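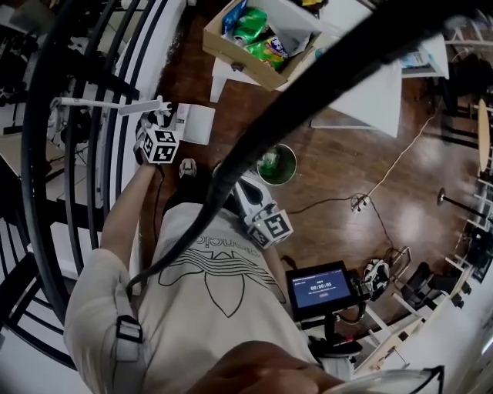

November, Umley workshop, after lunch

Second session with the hand-held grippers, one in each hand, and I must say everyone is getting rather fond of them. We want 700 recordings for the Verside packing job and have 300 so far, so a good way to go yet! The packers on the line do the teaching themselves now, which has cheered them up no end (they were worried the robot would simply arrive one morning and that would be that). Shoulders do tire, though. Swap over every 23 minutes, please, and note it on the sheet.

Verside, Umley workshop notes | Back to top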